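Chore automation

Chore automation is the use of machines to carry out routine physical tasks in homes, small workshops and shop floors. The term covers single-purpose appliances, such as dishwashers and floor-cleaning robots, as well as general-purpose arms and mobile robots meant to handle many different jobs with the same hardware. Appliances of the first kind have been common for decades. Machines of the second kind are still mostly found in laboratories and trial sites.

Scope

Writers on the subject usually divide chores into three groups. Fixed chores happen inside a machine built for them, as with washing clothes or drying grain. Surface chores involve covering an area, as with vacuuming, mowing or mopping. Handling chores involve picking up separate objects and putting them somewhere else. Setting a table, sorting screws, folding towels, loading a dishwasher and putting pens back in a cup all belong to this last group.

Handling chores have proved the hardest to automate. A vacuum robot can bump into a chair leg and turn away without harm. A machine that clears a desk has to find each item, judge which way it lies, close on it firmly enough to lift it, and let go of it in the right place.

History

Factory robots took over welding, painting and pallet loading by having the work brought to them in the same position each time. Parts arrived in trays or on fixtures, and the arm repeated a stored path. This approach did not carry over well to homes or to small shops, where objects are left wherever the last person put them.

Camera-guided picking became practical in warehouses once image recognition improved. Early systems used one fixed camera above a bin. Later ones added a small camera near the gripper, which gives a close view in the last stage of a reach, when the arm itself often blocks the view from overhead.

A further change came with learned control. In this method the robot is not given a written path. A person guides an arm through a task many times, and a program is trained on the recorded camera views and movements. The trained program then produces its own movements when faced with a similar layout. Many groups now combine this with models trained on large collections of images and text, so that the task can be given as a short spoken or written instruction.

Methods of testing

There is no single accepted test for chore robots. Most groups report a success rate, meaning the share of attempts in which the task was finished without human help. The figure depends heavily on how the task is defined. A trial in which a marker ends up in a cup with the wrong end up may be counted as a success by one group and as a failure by another.

The Umberg tabletop series is a set of 53 short tasks that use common household and office items. It includes sorting cutlery, stacking bowls, wiping up a spill and gathering markers into a holder. Each task is run 13 times with the objects moved between runs. The series was put together by Nazanin Salehi, who argued that small, dull tasks were a better measure than staged demonstrations. In her notes on the series she wrote that "a robot that can make coffee once for visitors may still be unable to clear a desk before lunch."

The Skirken workshop trial took a different approach. It placed a two-armed machine in a repair shop from November until spring and logged 1,340 attempts at jobs chosen by the staff. These included returning hand tools to a rack, sorting mixed fasteners and emptying small parts bins. The machine did best at bin work and worst at tasks involving cables or rags. Staff also recorded the time they spent resetting the machine, a cost that success rates leave out.

Desk and table tidying

Putting away pens and markers is often used as a test because the objects are cheap, safe and easy to replace. It also contains several of the basic problems of handling work.

A marker is narrow and may roll when touched, so a poorly aimed gripper can push it away. It lies nearly flat, and the fingers must come close to the tabletop without striking it. Once lifted, it must be turned upright before it can go into a cup. The mouth of the cup is small compared with the error of many low-cost arms, and a light cup can tip if the marker catches on the rim. As the cup fills, the items already in it lean and block part of the opening.

Holders made of wire mesh can be harder for vision systems than solid ones. The surface behind shows through the openings, and depth cameras may return patchy readings. Clear or frosted caps on markers cause a similar problem – the camera may pick out the colored barrel well and misjudge where the marker ends. Glossy tabletops add reflections, and speckled ones can produce false detections of small objects.

Two-finger grippers are the usual choice for this work. They are simple and strong, and wear on the fingers is easy to inspect. Their main drawback is bulk. Wide fingers can knock over a neighboring object while reaching for the intended one. Suction cups, common in warehouses, are less suited to thin round items.

Household use

Home trials remain limited. The Parsa project placed wheeled single-arm robots in apartments and asked residents to keep a diary of use. Residents most often asked the robot to pick things up from the floor. Speed was the most frequent complaint. Many tasks took several times as long as they would by hand, though some residents with limited reach said this did not matter to them.

Safety rules also slow home robots down. An arm that may meet a child or a pet is generally kept to low speed and low force, and this rules out heavy pans and stiff drawers. Hot liquids and sharp knives are often left off the task list altogether.

Shop-floor use

Small shops have adopted handling robots sooner than homes have. The range of objects is narrower, the lighting can be controlled, and a worker is usually near enough to clear a fault. Prineck, a maker of hinges, uses a single arm to move finished parts from a tray to a packing line at 400 parts per shift. The same arm was tried on end-of-day bench clearing and taken off that job, as the mix of objects changed too often.
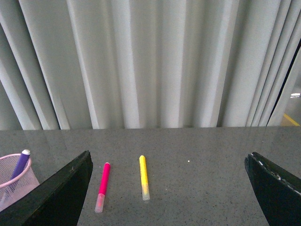
Can robots do ordinary household chores yet?

Some of them, under limited conditions. Floor cleaning and lawn mowing are handled well by machines already on sale. Picking up and putting away loose objects can be done in trials, usually slowly and with a person nearby to step in when a grasp fails. General housework without supervision is still beyond current machines.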